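Good Practice in Small Rooms: A Gallery

Welcome, and thank you for stopping by! Katalin Kelemen and I put this page together for everyone at Greltholm who works with household robots, and for the new people joining us in November, who will (we hope) find the house rules friendlier this way than in the handbook.

Bathrooms get a page to themselves. Before any arm moves, one person has the stop control in hand and keeps it there until the session is over, and that person does nothing else, however tempting it is to help.
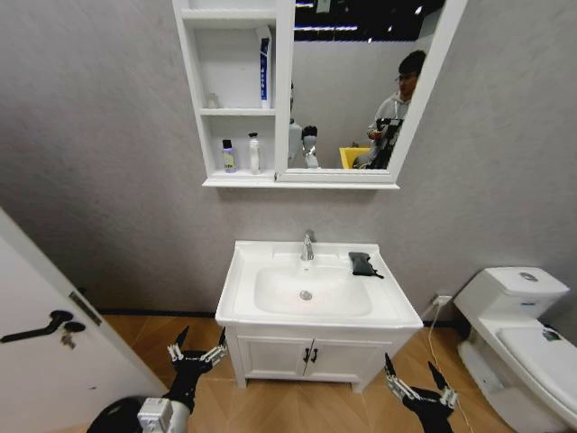
Cables are the other thing we go on about. Walk the floor first, follow every lead back to its outlet, and keep the base clear of it. Radomír Hrubý likes the door left open as well, and after 200 sessions with him I've come round to it.

Corrections and additions are very welcome, so do send them to Katalin.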